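About Losley

Losley is a small household goods shop in Stillbridge. We started with 13 baskets and a borrowed trestle table, now we stock 543 lines. Baskets, pegs, plates, racks, mats. Things you use every day and loose just as often.

What we like

Stuff that looks nice left out. Woven baskets with a bit of colour, light wood, a blue mat to put it all on — cheers up a washing day no end.
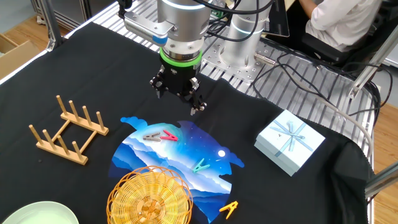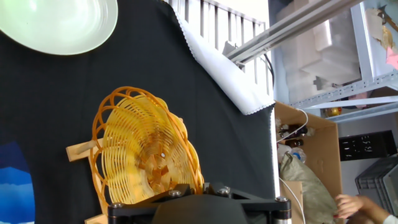

Basket on its wooden stand, second and fourth pictures. Pegs are in the third. 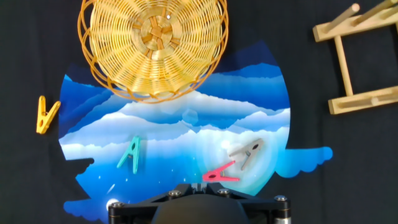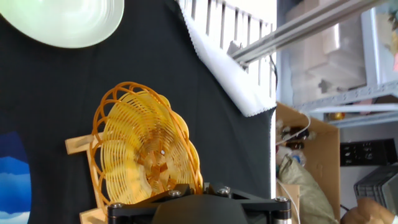 Where it comes from

Most baskets come through Igwe, a family importer we've used for 7 years. Wooden racks and stands from Brurkier, two streets away. They do repairs too, just bring the peices in.

Visiting

Open every day except Tuesday. Parking behind the chapel, free after 4. Pegs sold loose or in bags of 29 — yes 29, its how many fit. Orders by phone or at the counter, no online shop yet, hopefully by December.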